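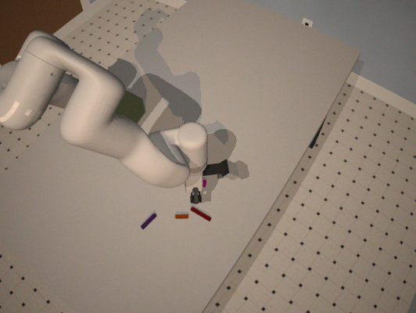
My grandmother's bread recipe has been sitting in a drawer since November and I finally got up the nerve to try it. Going to post as I go because my kitchen is quiet and I like the company!

So the card is in her handwriting, and she wrote the way she talked, which means half of it is about her neighbor in Brarkside and the price of butter. The flour is given as "enough." Thank you, Grandma.

I called my uncle and he thinks "enough" was two of the blue bowl. The blue bowl went to my cousin, who moved, and who has not picked up the phone since breakfast. So I'm guessing, with a mixing bowl that looks right to me (it's green, if that matters to anyone).

Okay, first dough is mixed and it's a puddle. I added flour, then more flour, then I got nervous and went out to sit on the porch with the dog for a while. Drivel is a very good listener and also a beggar.

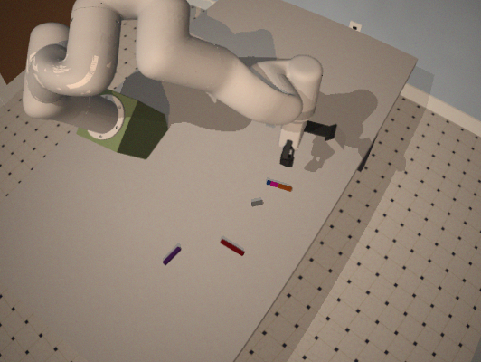 Wian Mtshali · 2019-09-27 · 8 replies

Back again, thank you all for the kind words! A few of you asked if she kneaded by hand. She did, 22 minutes by the stove clock, with the radio on, and you weren't allowed to talk to her during the weather.

I made it to 14 and my wrists gave out. I took a break, drank a glass of water, did the other 8 – I'm counting it.

Jamshid Safavi wrote to say his mother always put a spoon of yogurt in hers and it keeps the loaf soft for days. I had some in the fridge but the dough was already in the pan by then, so that's going on the back of the card for next time. Please keep sending me these, I love them.

Oh, and for whoever wanted to know about the oven, the card says "hot, but not Christmas hot." My uncle laughed for a good while and then said he'd go with 375. I went with 375.

It's in! The whole house smells like her hallway used to, the one with the coats, and I had to go stand in there for a minute even though mine only has the vacuum in it.

Out of the oven now. It's lopsided and a bit pale on one side and I have already eaten the heel with too much butter. My cousin just called back, by the way. The blue bowl is in a box in her garage and she's going to measure it for me tonight.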